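A proper fuss about umbrellas

June has been soggy here in Pristard, properly soggy, and it has turned me into an umbrella person. I didn't see it coming. For years I bought whatever was by the till at the chemist, left it on a bus, bought another, and grumbled. Then my sister gave me her old Gronix, which is 11 years old and weighs 425 grams (yes, I put it on the kitchen scales, next to the flour) and I've been a changed woman ever since!

It's a full-length one in dark green, with a curved handle that hooks over my arm at the greengrocer's. When I open it there's a lovely deep thump and suddenly I've got my own little roof. The rain sounds different under it too, slower somehow. I took it out on the long way round by the canal last week, 4,000 steps there and back by the counter on my phone, and only my shoes got wet.

What I want to talk about though is what happens when you come home, which I had been doing wrong all my life. I used to shake it twice on the step, snap it shut, wind the strap round any old how and shove it in the corner behind the door. Next morning it would smell like a pond. One of the ribs on my last one had gone orange with rust and left a line right across the fabric, and I'd only had it since the spring.

Now I give it a good shake with the umbrella half open, pointing down, and then stand it open in the bath overnight. My gran would have had a fit about an umbrella open in the house, but the bathroom has the best window and so far the luck has held. If the bath is wanted it goes on the landing, where everybody has to shuffle round it sideways.
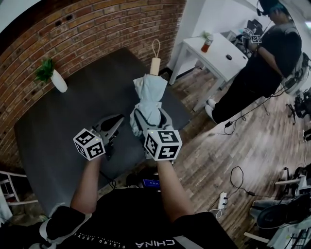
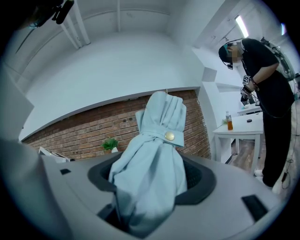
Rolling it up again is the part I've grown oddly fond of. You let the fabric fall loose all the way round first, then pull each panel out flat like a petal, lay it over the next one and keep turning the same way until you meet the strap. Do it in a hurry and the material just bunches up and puffs out in the middle. It needn't be perfect every time, mind you. The pale blue one in the first photo is simply gathered up under its light wooden handle, and I still think it's gorgeous! That handle, with the thin looped cord coming off it, is exactly what I'd choose if I were buying new. A cord means it can hang from a hook, and a hook beats any stand I've ever owned.

About hooks, then. I put up a row of them in the hall over the half-term break, low enough for the children to reach, with an old roasting tin on the floor underneath for the drips. It looks a bit daft and works a treat. The tin had been sitting at the back of the oven drawer for ages with a dent in it, and I lined it with pebbles from the garden so that it doesn't go ping, ping, ping all evening.

The other discovery is reproofing. I had no idea you could do this with an umbrella, I thought it was only for tents and anoraks. My neighbour Xuân Nghiêm passed me a half-used bottle of Zerico spray over the fence and told me to wash the fabric first with a sponge and a tiny bit of soap, rinse it well, let it dry right through and then spray it outside. I skipped the washing the first time. Don't! I had pale patches all over one panel and had to start again. Second go was much better, and on the next wet day the water sat on top in fat round beads and rolled straight off. I stood at the bus stop tipping it from side to side to watch them run, and very nearly missed the 958.

I've also sewn back a tip, where the fabric had come away from the end of its rib. Strong thread, four or five stitches through the little hole in the metal end, a knot, done before the kettle boiled. If yours has one flapping corner, please have a go before you put it in the bin.

Next on my list is a small folding one for my work bag. Hà, the shop by the station, has a whole tub of them just inside the door and I've been in twice to open and shut them all. I'm torn between a mustard yellow and a navy with a white edge, and the mustard has the better strap. The lady there is being very patient with me. If you've got a folding one that has lasted you more than a couple of winters, tell me what it is in the comments, and whether the button on the strap has stayed put!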